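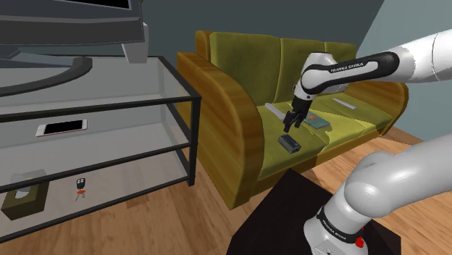
The Hilta 2522 is a soup maker, meaning a kettle that has had ideas. You put in chopped vegetables and stock, press a button, and it heats the lot and then blends it with a noise like a moped in a stairwell. I have had mine since May and have made leek and potato, carrot and coriander, and one green thing I would prefer not to discuss. It has no beep at the end, or none that reaches the next room, so the timing falls to me. A phone lying flat on the glass shelf under the telly does the job well enough, and there's a box of tissues on the shelf below for anyone who has just chopped three onions. You'd think a machine with nine settings could spare one for telling you it had finished.

About those settings. Smooth is smooth. Chunky is also fairly smooth. Compote I tried once with some tired plums and it was the best thing the machine has made, which is awkward for a soup maker. The other six appear to be Smooth with different pictures next to them. There is a button marked Blend, which you hold down for as long as your thumb or your neighbours will allow, and I use that more than anything else.

The jug is a decent size and does four bowls, or two if you are the sort of household that has soup for tea and means it. There's a line on the inside for the minimum and another for the maximum, set rather close together. Go under the lower one and it refuses to start. Go over the upper one and it starts with great enthusiasm.

Cleaning is the weak spot. The blade and the motor are both in the lid, so the lid can't go under the tap, so you stand there dabbing at it with a brush. Lentils are the worst. Do it straight away or don't make dal.
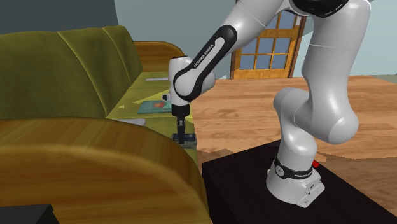

Stuveck, commenting under my first notes on this, said the trick with lentils is to soak them beforehand and fry the onions separately, because the Hilta never gets anything properly brown and the soup comes out tasting of hot water and good intentions. Fair point, and I've since done it that way. It does taste a good deal better. It also uses a frying pan, a bowl and a wooden spoon, at which stage you might begin to look fondly at an ordinary saucepan.

I also borrowed the Brindeck, its nearest rival, for a few suppers. It's quieter and it does beep, but the handle gets hot and the spout dribbles down the front. The Hilta pours cleanly every time.

The booklet gives 258 recipes, a fair number of them tomato. Ignore the one with banana.

Eight out of ten for soup, nine for plums.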